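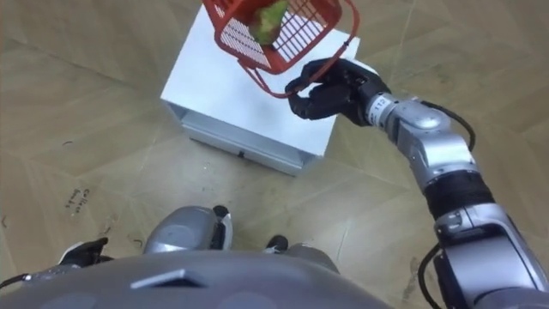
Fruit baskets: questions we get asked

Our small baskets are sold for fruit, bread and odds and ends, and most of the questions that reach the Sinthorpe shop are about the plastic ones with a handle. The red one has slotted sides and a thin red handle, and a green pear or an apple can be seen through the slats without tipping anything out. Page last updated 8/13/23.

How much weight will the handle take?
We rate it at 800 grams. For heavier shopping, carry the basket from underneath.

Can I wash it in the dishwasher?
Top rack only, and take the handle off first. Warm water and washing-up liquid will do for most marks. Use an old toothbrush on the slots.

Does fruit keep better in a slotted basket?
Air gets round it, which helps with pears and plums. Don't stack soft fruit more than 2 deep. Bananas are best kept somewhere else.

Where should I keep it?

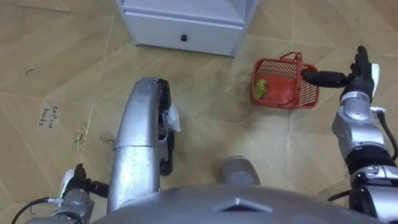
Anywhere out of direct sun and away from a radiator. On top of a low cabinet is fine. If you put it on a tiled floor, lift it when you want to move it, as grit caught under the base will scratch both the basket and the tiles.

The handle has come out of its holes. Is it broken?
Probably not. Squeeze the ends together and push them back in from the inside.

Do you sell spare handles?
Yes, in packs of 2. Ask for Rehema Rotich on extension 67. Spares for the older Plamberg baskets ran out in December and we won't be getting more.

Can I order in bulk?
Orders up to 300 go through the shop as normal. Anything larger goes to Attila Boros, who will send a quote.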